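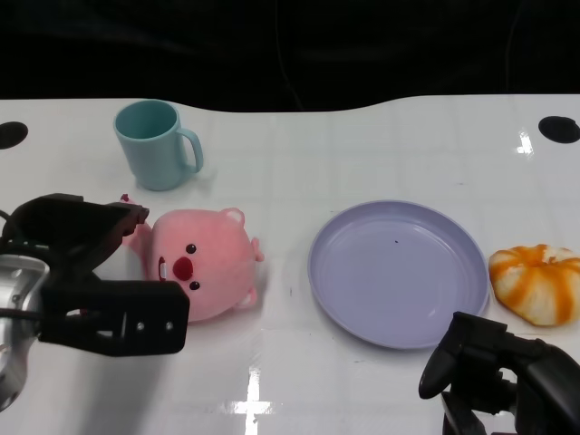 Figure 3. View from the head camera during a teleoperated demonstration in the Hileo tabletop set.

3.2 Collecting demonstrations by remote control

Each demonstration is recorded while an operator drives both arms through a pair of hand-held leader arms, with the gripper opening set by a trigger on each handle. The operator sits facing away from the table and sees only the camera streams that are later given to the policy. We adopted this rule after a pilot round in which operators stood beside the robot and used information that the cameras did not carry. Objects for an episode are drawn from a shared pool and mix rigid items with soft ones. In Figure 3 the left gripper is open around the side of a plush toy, and one of its fingers hides part of the toy from the head camera. This kind of self-occlusion is common at the moment of grasping, and it is the main reason the head view is paired with one camera on each wrist. The plate and the mug in the same figure raise a different problem: both can be grasped at the rim, but the mug also has a handle, and operators left to themselves did not agree on which to use.

To limit this kind of variation we wrote a short grasp guide. Mugs are taken by the handle when the handle faces the arm in use, and by the rim otherwise. Plates are taken by the rim on the side nearest the arm. Soft objects are closed on until the trigger meets a fixed current limit, which is set on the follower side and cannot be changed by the operator. The guide says nothing about the path between grasp and release. We wanted the paths to differ from one operator to the next, and earlier trials with the Imow controller suggested that a policy trained on very uniform paths recovers poorly once it is pushed off them.

Eight operators took part. None had used leader arms before, and each was given 400 seconds of free practice followed by a fixed warm-up task, the stacking of two cups. Warm-up episodes were discarded. Each operator then recorded 200 episodes over several sittings. Between episodes a second person rearranged the table from a printed layout card. The cards give object identity and a coarse grid cell but leave orientation open, so that a toy may lie on its side in one episode and on its back in the next.

An episode begins when both triggers are released and ends when the operator presses a foot pedal. Joint positions, commanded positions, gripper currents and all camera streams are written with a common clock. Commands reach the follower arms with a small delay, which we did not try to hide. Action labels are taken from the commanded positions of the leader arms and shifted to match the image that was on the operator's screen when the command was issued. Using the measured follower positions as labels gave smoother curves but weaker grasps on soft objects — the commanded closing of the gripper goes past the point where the fingers stop, and that excess is what holds the object.

3.3 Screening

Every episode was replayed once at double speed by a reviewer who had not recorded it. Episodes were rejected for a dropped object, contact between the two arms, a lost camera stream, or a pause longer than seven seconds. Hesitation shorter than this was kept. Reviewers also marked the episodes in which an operator missed a grasp and tried again. These were retained in full, including the failed attempt, and are given a separate tag in the released files so that others may leave them out.

The table surface is polished and returns strong reflections from the overhead lights. We considered a matte cover and decided against it. The Valdebenito set, recorded earlier on a covered table, had produced policies that reached toward bright spots when moved to a bare one. In the present set the lights were left in place for all sittings, and the only change made to the room was the dark cloth hung behind the table. Section 5.4 reports a test in which the cloth is taken down.

3.4 Kinesthetic subset

For comparison, a smaller subset was recorded by guiding the arms directly by hand, with the motors in gravity compensation. Two of the eight operators, T. Yilma and D. Gallardo, recorded this subset. Hand guiding gave finer control near contact, most clearly when a plate had to be lowered flat. It was slow for tasks that need both arms, and the operator's hands and forearms enter the head view in most episodes. We therefore replayed each trajectory without the operator and kept the images from the replay. Replays that did not reach the same end state were dropped — mostly those with soft objects, which rarely settle the same way twice.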